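What knot makes a small loop that won't slip in braided cord?

Asked by Bahman Ebrahimi in Home & Kitchen, June
39 views

Hello everyone! I moved into a little apartment in Vinville this spring and I'm slowly getting the kitchen the way I like it (slowly being the important word). I want to put loops on a few things so they can hang from the hooks over my sink: a dish brush, a bottle brush, and the scrubber my sister gave me. I bought a roll of gray braided cord for it, nice and soft, and I thought it would take me five minutes.

My trouble is that I make the ring, put my finger through it to keep it open, and then I lose track of which end goes where. When I do get a knot, either it slides and the loop closes up on the hook, or it comes out twice as big as I wanted. I'd like a loop that stays the size I made it. 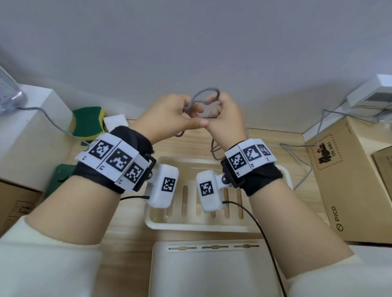 Mehrangiz Rahimi
Hi Bahman, I went through the very same thing with my oven mitts, so you have my sympathy! What you want is a plain overhand loop. Fold the end of the cord back on itself so you have a doubled piece up to 5 inches long, and treat that doubled piece as if it were one cord. Make an ordinary overhand knot with it, the kind you start your shoelaces with, and leave the folded end sticking out as your loop. Before you pull it tight, work the knot up or down with your thumbnail until the loop is the size you like — this is the part I always used to rush. Then pull the loop one way and both tails the other.

For the brushes, push the folded end through the hole in the handle first, then pass the tails through it and snug it up, and knot the tails together at the top. My mother did all of hers this way and they hung there for years.

Yeh2901
Bowline. Look it up, takes 2 minutes to learn

Noveck
Mehrangiz's way is good. I'd only add that soft braid can loosen when it gets wet over and over, so leave the tails a bit long and give them a tug now and then. A figure eight loop holds a little better if you don't mind a fatter knot — same fold, one extra half turn before you tuck it through.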